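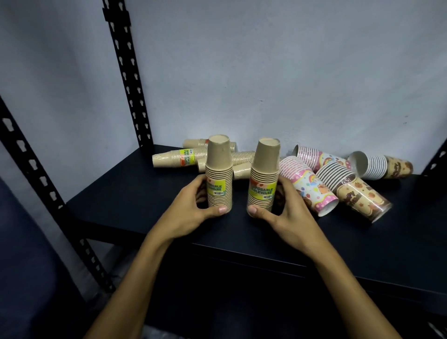
Grant updates > Equipment & automation

Quick one for Morag before Monday, sorry its short.

Cup stacks first. Paper cups are still the job we want the arm for, shelf to packing bench. At the moment all by hand, two stacks at a time, one each side. Plain brown ones stand up fine upside down. The printed ones (pink, bears) are still in the pile at the back with the whites, lying every which way, and Gediminas wants those included in the spec. Agreed. Clear wrap is the worry, Seltorard say their camera copes, want to see it do it.

Money. Spent to date 1026 of the 4000, nearly all on the Horard gripper hire plus carriage. Spare finger pads were 156, not in the orignal budget, have put them under consumables, shout if thats wrong.

Quotes: 2 in. Skeso cheaper but no training. Seltorard dearer, training included. Lau never replied, Celina chasing.

Shelving: keeping the black slotted stuff, no new racking needed, so that line can move to the arm. Need your OK in writing please.

Still to do: floor fixing, risk assessment (Mwajuma), decision on supplier. Would like to order in September if the second payment is through by then.

Zulmira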